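From: Octavian Bucur
To: Cosville Walk helpers list
Subject: Re: Health tent at the spring walk, are we doing it again?

On Thursday Ingvild Hedlund wrote:

> Hello all,
>
> I'd like us to keep the health tent for this year's Cosville Walk
> and make it twice the size. We had 833 people signed up last time
> and I think the tent was the best thing on the field. Aslak has
> found a supplier, Derner, who will lend us a screening kit for the
> day, finger-prick cholesterol and blood pressure, and they'd send
> two people to run it. It costs us nothing except the pitch.
>
> I'd also like to hand out the Grikance leaflets on bowel and
> prostate checks, as they read well and we have boxes of them.
> Can people say yes or no by the end of February?
>
> Ingvild

Ingvild,

Yes to a tent. No, or not yet, to the rest of it, and I'd like to hear a bit more before we put it on the poster.

I did six hours in that tent last year. The total signed up tells us how many people paid to walk. It says very little about who came in and spoke to someone, and a fair share of those who did wanted to know where the toilets were. Amarachi kept a tally on the back of a route map and got to 14 proper conversations, by which she meant somebody sat down and asked about their own health or a relative's. I think 14 is a decent day's work. I don't see how it becomes 28 if we buy more canvas.

On the screening kit, what happens to a person with a bad reading? I asked Aslak this and he said they'd be told to see their GP. Told by whom, and with what written down? Someone who has just walked the long route in the sun, had a bacon roll and then had their blood pressure taken in a noisy tent is going to get a number that may mean nothing at all. Some will be scared by it. Others will get a good number and decide they needn't bother with the appointment they've been putting off, and that worries me more.

And "costs us nothing" — Derner sell these tests. Are they collecting names and email addresses? If so I want to see the form first.

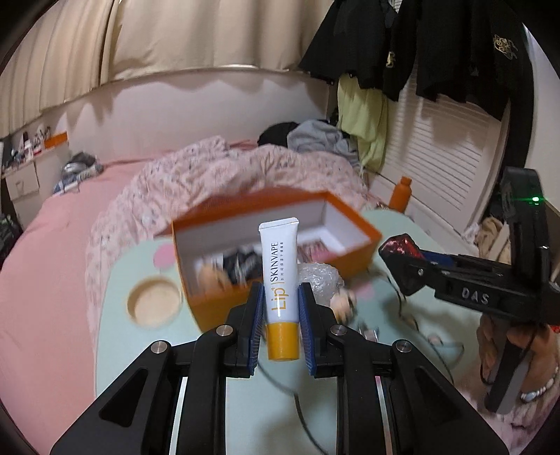

Lip tube, yellow cap.

The leaflets. I've read the Grikance one twice now. It reads well because it leaves out anything awkward. The prostate page says "early testing saves lives" in large type and has no line on what a raised PSA can and can't tell you, or that it can be raised for reasons other than cancer, or that some men end up having treatment for something that would never have troubled them. A man ought to have that in front of him before he decides. I'm not against the test, I've had it myself. I'd just like people to be given the whole of it. Hagos has offered to ask the practice nurses at Myklebust whether they have something plainer we could photocopy.

What I'd do instead:

Same tent, same size, further from the PA. Last year we had to shout about bladders.

4 chairs in pairs, with a screen between them if the scouts will lend us one.

Two nurses for the whole day, instead of whoever is free. Amarachi says she'll do the morning.

No tests of any kind unless somebody can show me what happens afterwards.

If the feeling on the list is that I'm being a misery about this, fine, outvote me. But could Aslak please post the Derner letter here in full before anyone signs it? I've only seen the first page.

Octavian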